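15/10/2023
Notebook, small brewery bench, Litby

Water for the charity beer, second trial

Catrin Gough asked me to write this down properly, because last time I kept the numbers only on a paper towel and the paper towel went in the bin. So, everything is in one place now.

The beer is for the charity walk between the pubs. Tolera Wolde wants a pale ale that is light enough for people who will drink it in more than one place the same evening. I agree with him. The first trial in June was too bitter at the end and left the mouth dry. Giang Hoàng thought it was the hops. I think it was mostly the water, as we used it straight from the tap with too much gypsum added on top.

What I changed

Gypsum is cut to half. Calcium chloride stays the same. I filtered the water through the carbon block the evening before and left it in the covered kettle. In the morning it had no smell of chlorine that I could find, and Dede Abubakari could not find any either.

The malt is the same as in June. The late hops went in at 16 minutes before the end instead of 30. This was a compromise with Giang, who wanted ten.

Mash

The temperature was two degrees too high when the grain went in, my mistake, I did not wait for the second reading. I stirred with the lid off until it came down. The pH was 5.4 on the meter and a little lower on the strips. I trust the meter, it was calibrated in the morning.

The run-off was slow in the beginning. I stopped, let the bed rest, and started again with the valve only a little open. After this it went well. Next time I will open the valve slowly from the start, as it is also written in the old notes from Aidoo, which I should read more often.

Boil and cooling

No problems in the boil. The cooling took longer than I like. The hose to the plate cooler has a bend behind the sink and the flow is weak there. Dede will look for a shorter hose.

Yeast went in late in the afternoon. I wrote 1533 on the lid with a marker, it is the batch number and not the time, please do not ask me again about this.
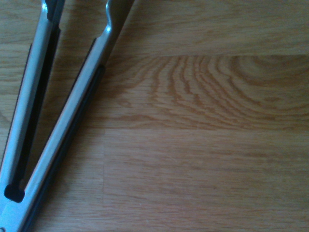 To do before the next trial

- Shorter hose for the cooler (Dede).
- Ask Afia Korletey how many pubs have said yes. Travia is sure, Kullska was still thinking when I spoke to them.
- Agree on the size of the glass. Tolera wants 200 ml for everybody, Catrin says that some pubs do not have such small glasses.
- Taste the June bottles again next to this one. I kept 2 of them in the cold room, on the lower shelf. Please leave them there.
- Buy more pH strips, or decide that we do not need them.

Question for Catrin: do we print on the label that a part of the price goes to the river fund, or only on the poster? I must know this before I order labels.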